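3.2 Contents of the sorting box

The household objects used in the study were drawn from the returns shelf of the Otamum lending store in Grastside, where families borrow kitchen goods, play food and small hand tools. The store takes back mixed loads. A single return may hold cups, toy fruit, a spatula and a pair of garden snips, all put into the same box without any order. Our interest lies in how such loads settle, and in which objects hide or trap one another once they have been set down.

Over the 3 months of the survey, 309 returns were recorded. Of these, 205 contained at least one drinking vessel, and these form the basis of the analysis in Section 4. Returns made up only of cloth or paper goods were left out, as were loads too large for a single box.

Each load was placed in an open-topped box on a table at standing height. The boxes were not lined. Staff at the store had earlier tried a felt lining, but it held crumbs and was slow to clean, and the bare bottom was kept for the whole of the survey. Scuffs left by earlier use were not polished out. Where a box had been dented, it was replaced before the next load.

Objects were entered under four headings: vessels, long objects, handled objects and others. The headings follow the earlier inventory by the Sumampouw household goods group, with one change. In that inventory a cup was entered in the same way whatever its position. We enter a cup as upright, on its side or upturned, as an upturned cup takes up the same floor area as an upright one but cannot receive smaller items. This matters a good deal in mixed loads, where buttons, bottle tops and teaspoons tend to collect in anything that will hold them.

Long objects proved the hardest to enter in a consistent way. A curved item such as a toy banana may lie flat, rest against a wall or bridge two other objects — and in a crowded box the difference is not always plain from above. Two members of staff therefore recorded each load separately, and any entry on which they differed was settled by lifting the object out by hand. Handled objects were entered by the direction of the handle, taken against the longer side of the box.

Colour was recorded in plain words only (red, yellow, clear and so on). The Grenditz colour cards were considered and set aside, as many plastic goods let light through and looked different depending on what lay beneath them. Figure 1 shows several objects in an open box, among them a red-orange cup resting on its rim.

Figure 1. Objects in an open box: an upturned cup, a long yellow object and a red handheld object.

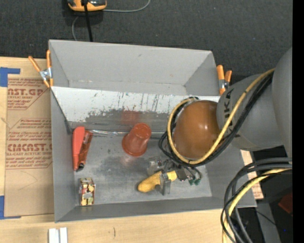

Loads in which fewer than two headings were present were kept in the record but do not enter the comparison of mixed loads. The full record sheet, with the wording given to staff, is set out in the appendix.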